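April, bench 2, 4:40 pm

Key sorting cell, second fault this week. Arm stopped with a protective stop on cycle 1331. No injury, nobody inside the line. Rosalía hit the e-stop anyway and we locked it out before touching anything.

Log shows the grip closing on target, force reading normal, then the lift starting and the wrist torque climbing until it tripped. Same shape as the first fault. The grip check passes as soon as the fingers stall on anything, so it can't tell a key from a ring. If the ring goes in between the fingers, the key can swivel and the tag drags. On the first fault the tag caught the lip of the Brevow tray and the arm pulled against it.

Went back to manual jog at low speed and repeated the pick on the white sheet, no tray, to get the grasp by itself.
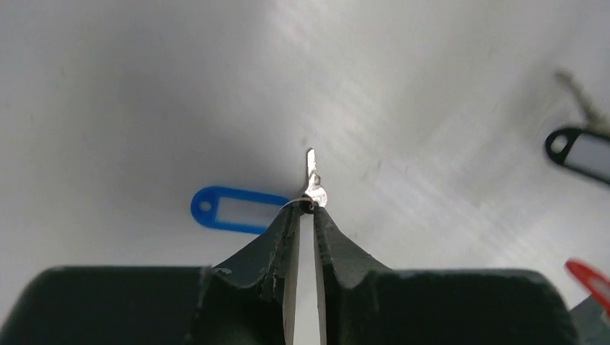

Stall current is no use as the only test. Rosalía pulled the finger opening out of the log for the last 200 picks. In 31 of them the opening at stall was narrower than it should be for a key bow. Those all got marked as good. Most dropped fine at the other end, so we never looked.

Also checked:

- Trip threshold in the Movix controller was still at the value from the old fingers. Put it back to the one on the setup sheet.
- Finger pads are worn. Chege set is on order, not here yet.
- Camera calibration OK, repeated twice.
- E-stop and line guard both tested, both fine.

Changes made today:

1. Added an opening check after stall. Too narrow = release, back off, retry once, then skip the key.
2. Lift now pauses 300 ms after the first bit of travel and reads torque before going on.
3. Speed stays limited until the new pads are in.

Not done: the pick point still comes out too close to the ring when a tag lies beside the bow. That's in the Trukix vision script and I don't want to change it on the same day as the grip check. Rosalía will look at the masks tomorrow.

Cell is tagged out overnight. Don't run it unattended before the skip branch has been tested with the tray back in.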